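Cell rules, round two – please read before your next session

Quick one from the Unddale bench team, 25 September 2025. The house rules for tabletop arm work got a rewrite over the summer and the old sheet from May is dead. Take it off your wall. New one is on the shared drive under Brimedeo, doc 3394.

What changed, short version.

Operator stays at the desk whenever the arm is live. Seated, one hand near the controls, no wandering off to answer the door. Cooking tasks count double here – steamers, kettles, anything with a heating base.
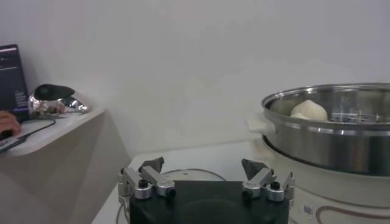 Speed cap near people is now 245 mm per second, down from whatever you had typed in last time. Check the config, don't trust the default. Flelterico rigs reset it after every update and we have been bitten by that twice.

Lids. A lid that's not on the pot gets a parking spot and goes back to the same one. Write the spot in the task card so the next person isn't guessing.

Food stuff: one item per run is fine for practice. Whatever has been touched by fingertips goes in the bin, it does not go in anybody's lunch. Wipe the pads between runs, the cloths are in the Amaral drawer, and please put them in the wash after instead of back in teh drawer.

Cables – this is the one most people fail at the walk-round. Nothing hanging in reach of a moving arm. If it drapes over an edge, clip it or tape it. The clips are cheap, take a handful.
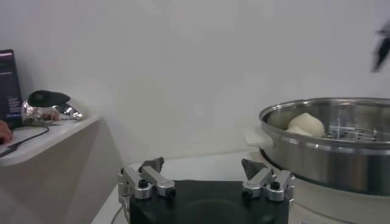

Two arms on one table: agree who has the pot before you start, say it out loud, log it. Second arm holds back untill the first is clear of the rim. No exceptions for "just a quick grab".

Steam tasks get a 30 minute cool-off before anyone reaches in bare handed. Yes, even if the base was only on low. Gloves are by the sink.

Still open: whether the stop button moves to the left side of the desk for lefties. Views by reply please, short ones. Also somebody has the label printer, we need it back for the handle tags.

Sign-off sheet is page 2 of the doc. Initial it before you book the cell again, the booking form will ask.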